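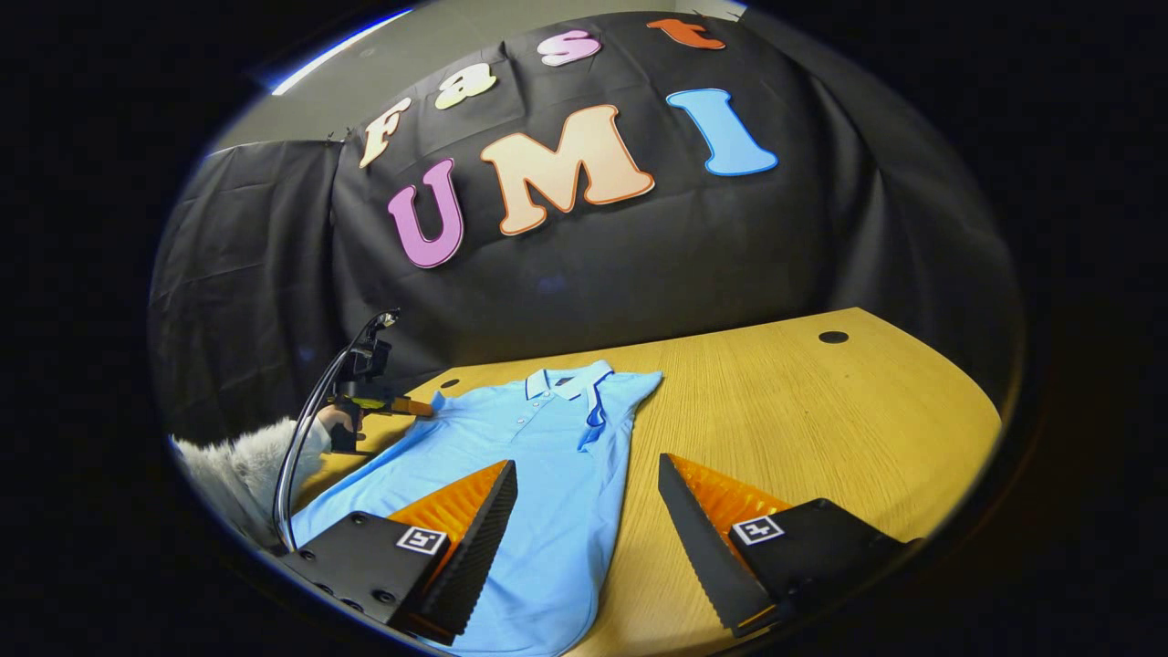

Folding thread, because I've been asked about the polo shirts. Everything here is for a short-sleeved knit polo, adult sizes, done on a table. Beds are too soft and too low.

1/ Collar first. Fold it down the way it's worn and run a thumb along the fold. On a light blue one like this, with the white and darker blue stripe at the collar edge, a crooked collar shows right away. The stripe is your ruler.

2/ Face up to start, collar away from you. Smooth from the placket out to the sides with flat hands. Don't pull on the hem. Knit stretches, and then one side ends up longer than the other.

3/ Buttons. I do up all of them for storage and leave the top one open for anything getting worn this week. An open placket slides sideways inside the fold and leaves a crease that takes an iron to get out.

4/ Now flip it face down. Pick it up at the shoulders, turn it, set it down, smooth again. The second smoothing is the one people skip.

5/ Fold one side in to about the middle of the shoulder. Lay the sleeve back on itself so it runs straight down. Same on the other side. The two sides should come close to meeting – overlapping makes a lump down the back.

6/ Hem up to the middle, then once more to just under the collar. Turn it over. You should have a rectangle with the collar and the buttons on top.

7/ If you use a folding board, fine. I had a Lendix one for a couple of years and it made every shirt the same width, which helps if your shelves are narrow. The hinge went and I never replaced it. By then my hands knew the width anyway.

8/ Table notes. Wood with a smooth finish is good. Watch out for cable holes in desk tops – a button can catch on the rim when you drag the shirt across. Lift it instead. A rounded front edge is nice to lean on if you have a big pile.

9/ The pile I learned on was 106 shirts, all for one event, all polos. The first dozen looked bad. I went back and redid them at the end.

10/ Stacking: alternate the collars, one left, one right. Collars are thicker than hems, and if they all sit on the same side the stack leans. I stop at eight or so per stack.

11/ For a suitcase I skip step 6 and roll from the hem instead. Collar stays on the outside of the roll. Hang it up when you get there, in the bathroom while the shower runs if it needs help.

12/ Somebody asked about drying. I take polos out of the dryer a little damp, button them, and dry them flat. The collar curls less. Shelf-dried ones I fold the same evening.

13/ T-shirts are the same from step 4 on, minus the collar. Dress shirts are different and I'm not good at them. Sweaters in July, maybe, when I put mine away properly.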